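The Pen at Plodden

Carla Rizk took over the supply desk at Plodden in August. The handover file was 30 pages long and covered stationery, keys, the franking scale and the kettle. Page two dealt with the pen.

The rule was short. One black marker, kept in one white cup, on the white table. No second pen. A pen found on a windowsill or behind an ear was to be brought back to the cup. Anyone signing for a crate used the marker and put it back. The file did not say who had written the rule, though the spelling was that of Suha Boutros, who had run the desk before and now worked at Irton, two floors up.

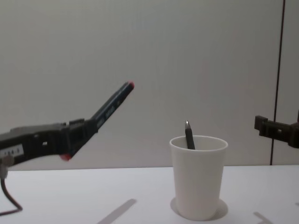

Carla read the page twice and did the sum. The desk signed out 17 crates on a normal day. Each signature took the pen out of the cup once. The cup was a disposable one. It weighed very little, and a marker dropped in from above would push it along the table or tip it. She tested this before lunch. Dropped from the height of her hand, the marker tipped the cup. Lowered until it touched the bottom and then released, it left the cup where it was.

She wrote this down and sent it upstairs.

Suha's answer came on a crate slip. "Correct. Lower, then let go. We tried a mug. People drank from it."

Carla asked for a heavier cup anyway. The Fomstead catalog listed a steel pen holder with a felt base. The request went to Karam, where purchases were approved, and came back with a question: what was wrong with the present cup? She replied that it was light. Karam asked whether it had failed. She checked the log. There was no entry under failure. There was no column for it.

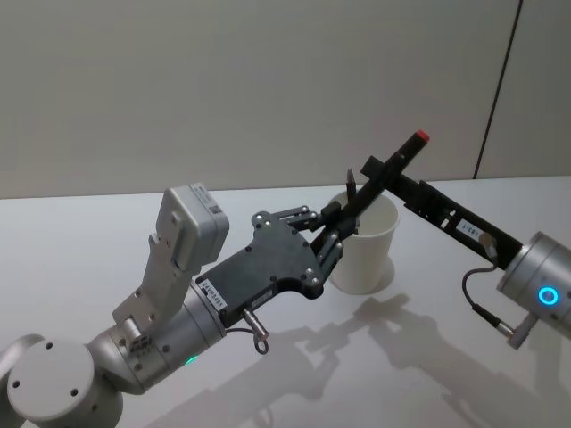
PART 2: THE LOG

She added the column. It was narrow, and she ruled it in pencil in case she was told to take it out.

For the rest of the month she recorded every return of the pen. The entries were in the same form: time, name, cup upright or cup down. A driver put the marker in at a slant and it leaned to one side. She entered that as upright, then added a note, then erased the note, as a leaning pen was not a leaning cup.

Drivers began to watch her write. They started to lower the pen with care. One of them held the rim of the cup with his free hand while he did it, and the next one copied him. The column filled with the same word.

Suha came down at four in the afternoon with a box of slips and read the log standing up.

"You won't get your steel one with this," she said.

"No."

"Do you still want it?"

Carla looked at the table. It was a plain table and there was room on it for a heavier thing.
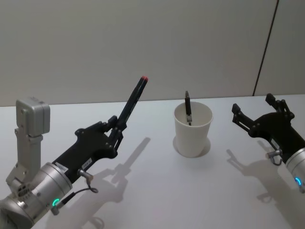

"The felt would mark," she said.

Suha signed for the slips. She took the marker out, wrote her name and the time, and held the pen over the cup a little longer than was needed. Then she lowered it until it touched the bottom and let go.

Carla entered it in the log. Four in the afternoon, Boutros, upright. She inked over the pencil lines before she went home.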